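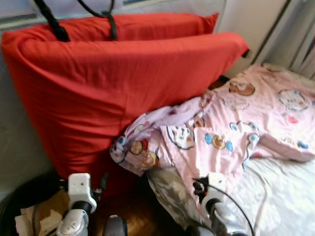
How long does it take to get used to sleeping without a proper bedroom door?

Three weeks in my case, and I still wake up if somebody puts the kettle on.

I moved in with my cousin Dalia Ragab in the spring, into the top flat on Nazari Street, and the one thing we hadn't talked about beforehand was sleep. She's a lark. She is up and humming before the buses start, and she hums the same tune every morning (the music from the old Wiltanel biscuit advert, if you remember it, and sorry if it's now in your head too). I'm the other sort. Give me midnight and a book and I'm happy as anything.

So I've been reading up, and trying things. First I tried going to bed when she does. Hopeless! I lay there doing sums about the rent. Then I tried earplugs, which were fine until I slept through my alarm and missed a dentist appointment I'd waited ages for. Then came the curtain. There's an archway where a door ought to be, and I hung the heaviest curtain I could find across it, 12 brass hooks, all sewn on by hand while watching a very long film about a lighthouse.
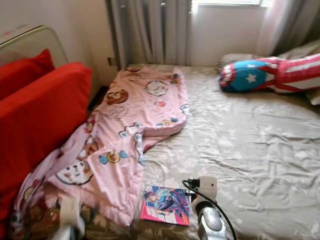

The curtain has helped more than the rest put together. It doesn't stop the humming but it takes the top off it, and it keeps the hall light out, which I hadn't realised was half the trouble. My mum says I should have done it on the first night. My mum says that about most things.

What I've given up on is the eight hours. I kept a little notebook for a while, with the times written down, and all it did was make me cross at breakfast. Some nights I get six and feel grand, other nights I get nine and walk into the furniture. Dalia thinks it's the cheese. I think it's the book, because I've been on the second Rerkska novel and the chapters all stop just when somebody's opened a letter.

We've agreed a few house rules now. No washing machine after ten, no blender before eight, and whoever is up first feeds the cat from downstairs if he's on the landing, so he doesn't start shouting. Dalia starts a new job in September with later hours, so we might end up swapping places altogether. I've told her I don't hum.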